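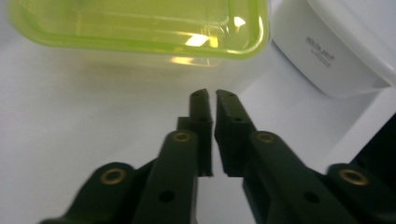
Is a plastic container worth buying when glass ones cost only a little more?

For dry goods and leftovers I'd say it is, as long as you don't mind a few stains and you never plan to put it in the oven.

I bought my Clusby containers in October, mostly to get the flour and rice out of their paper bags, and I have grown fonder of them than a grown woman probably should be of kitchen plastic. Mine are the translucent yellow-green, a color I picked because it reminded me of the glass dishes my grandmother kept for pickles (hers were much prettier, I'll admit). The plastic lets enough light through that I can tell when the rice is getting low without taking the lid off, and on a white table the color looks so cheerful that I've stopped putting it away after breakfast!

The lid is the best part. It goes down with a soft push all the way around, and I can open it with floury hands, something I could never say for the Briggs set I had before, whose four stiff clips pinched my thumb more mornings than I care to remember. I've carried soup in the Clusby down the hill to my friend Leonie Cartwright's house and arrived with all of it still inside, though I did keep it upright on the car floor with a towel tucked around it.

Now for the grumbles. Tomato sauce leaves a shadow. I tried baking soda, then a day on the windowsill, and the windowsill did better, but there is still an orange tint near the bottom and I expect it's there for good. The corners are also rather tight, so the last spoonful of brown sugar has to be dug out with a teaspoon. And the smaller size, which holds 400 ml, is too small for a proper lunch and a bit too big for dips. I use it for raisins.

Washing is easy enough. I do mine by hand, but my neighbor Tomos Morris has put his through the dishwasher more than 100 times, top rack only, and his lids still fit. The color has gone a touch cloudy on his, so if you like yours bright I'd stick to the sink.

They stack well by twos and less well by threes, and the empty ones nest inside each other once the lids are off. I keep the lids standing in an old letter rack beside the toaster.

I'd buy the large one again, and I may get another for oats. The small one I would skip unless you eat a lot of raisins.

January 23, 2025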